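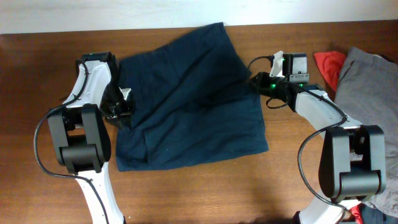
School Clothing Exchange, Clurnley and Drestbridge
Second progress report to the Bevan Fund

Period covered: January to June

Where we are

The exchange has been open in both towns for the whole of this period. In that time 430 items went out to families. The target in our application was 2000 for the full year. We are not going to reach it, and we would sooner say so now than send a hopeful chart in the autumn.

We have also come to doubt that the target was a good one. It was worked out by taking the number of pupils in the two towns and guessing how many would need something. The guess was ours. It assumed that a family short of money for uniform would come to a uniform exchange, and for a good many families that seems to be wrong, or at least wrong in the way we have set it up.

The money is on track. We have spent less than planned on rent in Drestbridge, where the hall let us have the smaller room, and more than planned on washing. A full breakdown went to your office separately in May and nothing in it has changed.

What went out

Most of what families took was trousers, skirts and polo shirts in the primary sizes. Jumpers with a school badge went almost as soon as they were put out. Blazers did not. We have a rail of blazers from the old Drestbridge secondary, which changed its colours when it joined the trust, and they are of no use to anyone in the town. We knew about the change when we accepted them. It was a mistake, and it has cost us storage ever since.

PE kit is the other gap. Parents ask for it more than for anything else and it is the thing we are given least. It gets worn until it falls apart, or lost on the coach home from a match, and so very little of it ever reaches us. The schools have boxes of lost PE kit but most will not pass it on before the end of the school year, when the demand has gone. We have asked for this to be moved to the end of each term. One primary has agreed. The others said they would think about it, and we take that as a no until we hear otherwise.

Shoes we still do not handle. We were asked in your last letter to look at this again. We did, and our view is the same: second-hand shoes that have shaped themselves to another child's feet are a poor thing to offer, and new ones would eat the whole grant by Easter.

The Bornen booking system

Your assessor was keen on this part of the bid, so it deserves a plain account. Bornen lets a family look through what we have, pick items and choose a time to collect. It cost us 200 pounds to set up and there is a monthly charge on top. We were told that it would reduce waiting and make the exchange feel more like a shop.

It has done some of that. Families who use it say they like it, and the Clurnley sessions are calmer. But the families who use it are mostly the ones who were already coming. We see few new names on the system. We also see a steady run of bookings where the items are set aside and never fetched, and while they sit in a bag with a name on it they cannot go to anyone else. In the week before the start of the summer term this left the Drestbridge shelves looking thin when in fact there was stock in the back.

Then there is the work of keeping it up to date. Every item has to be measured, described and entered, and taken off again when it goes. A label saying age 9 to 10 can mean almost anything depending on the maker, and so we measure the waist and the inside leg ourselves. It is slow. On a busy day the list is out of date before lunch, and a parent who has travelled in for a skirt that went at ten o'clock is rightly cross.

We will carry on with Bornen until the end of the grant year, as agreed. We would not at present advise another town to buy it.
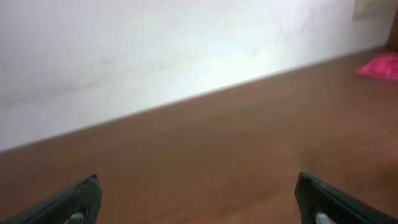 Opening hours are a simpler matter and we should have dealt with them sooner. We began with weekday mornings in both places because that was when the rooms were cheap. Parents with jobs could not come. In March we swapped one Drestbridge morning for a Sunday afternoon, and that single session now brings in more new families than the rest of the week. There is a cost to this, as the hall charges more at weekends and the bus from the estate hardly runs. Still, it is the one change this year that we can point to and say it made a difference.

We tried the same in Clurnley and it did nothing at all. The room there is on the first floor above the library, and when the library is shut the door looks shut too. A sign was put out. It blew into the car park. We have gone back to Thursday evenings in our thinking, but the room is let to a choir and we would have to wait until they move.

Working with the schools

In the bid we wrote that all the schools in the two towns had "expressed strong support". That was true in the sense that they had all answered our email. What support has meant in practice varies a great deal. Two of the primaries mention us in every newsletter and send donations over without being asked. Another put our leaflet in a rack behind the visitors' book. The Clurnley secondary has been friendly throughout and has not yet sent us a single family, as far as we can tell.

We think the trouble at the secondary is the single supplier. Its blazer, tie and PE top can only be bought from one shop, and there is a feeling, which we cannot prove, that the school would find it awkward to be seen steering parents elsewhere. We have raised it politely. The reply thanked us for our continued interest in the school.

The guidance on branded items is supposed to be making this less of a problem. So far we have seen no sign of it on the rail.

Does it reach the right people?

Your reporting form asks us to give the share of families "in need". We have left that box empty. We do not ask people about their income at the door and we are not going to start. Any figure we put there would be invented, and we suspect that some of the figures you get from other projects are not much better.

What we can offer is what we hear. Some families tell us that the exchange got them through a bad month. Others come because they dislike waste and could buy new without thinking about it. Both are welcome, and the second group brings most of the donations. We do worry that the more pleasant we make it, the more it suits the people who need it least.

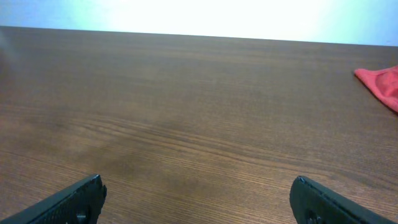 It would be kinder and quicker, one Drestbridge parent told us, to give every family on free school meals the money and let them get on with it. She had used the exchange for both her children and had no complaint about the clothes. Her point was that she had to take time off, catch a bus and be seen going in, and that at the end of it she had a skirt worth a few pounds.

We have no good answer to that. Our first thought was to say that a voucher would all go to the one supplier, and for the secondary pieces it would. For plain trousers and polo shirts from a supermarket, she may well be right. We would like to be allowed to test it on a small scale in the autumn, using what is left in the rent line, and to tell you what happened even if it makes the exchange look bad.

Changes we are asking for

Permission to move the unspent Drestbridge rent into a small voucher trial, plain items only.

A lower target for the rest of the year. We would prefer one that counts families coming back for a second time, as a first visit tells us very little.

An end to the quarterly case study. The last one took longer to write than a whole session takes to run, and the family in it asked afterwards for parts to be taken out. We took them out. What was left said nothing.

Next six months

July and August are the busy weeks and both towns will be open through the holidays. The old blazers will go to a textile recycler if one can be found that will take the badges as well. We will stop taking secondary blazers altogether until we know what each school is wearing in September. The choir's booking above the Clurnley library comes up for renewal in October and we have asked to be told either way.

The next report is due in January. It will use the same headings, unless the form changes again.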